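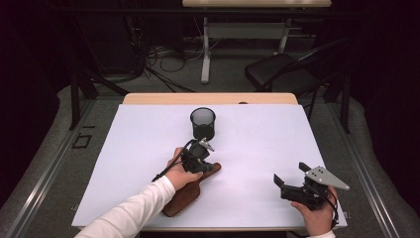 **Tandeck community workshop: spring walk-through, 13th March**

Thanks to everyone who tidied up ahead of this one, it made the whole round so much more pleasant (and quicker!). Comments are under each line, and I've gone on a bit, as usual.

- [x] **Fire extinguishers**
 All charged and tagged. The one by the Jatside door is hung a little high for some of our members, so please lower it when you have the drill out.
- [x] **Exit signs and emergency lights**
 Good. The back hall light took a moment to come on, but it stayed on for the full test.
- [ ] **Extension cords**
 Two are running under the rug in the reading corner. I know it looks neater that way, but they need to come out.
- [x] **First aid kit**
 Restocked, except for burn gel. Eye wash is good until September.
- [ ] **Storage loft**
 The posted limit is 185 pounds per shelf, and the boxes of old catalogs must be close to it. Could they go downstairs?
- [x] **Water heater**
 Set at 129 degrees, no drips, and the closet is clear.
- [ ] **Front steps**
 Loose handrail bracket, left side. Fix this first, please.

Open items due back in 21 days.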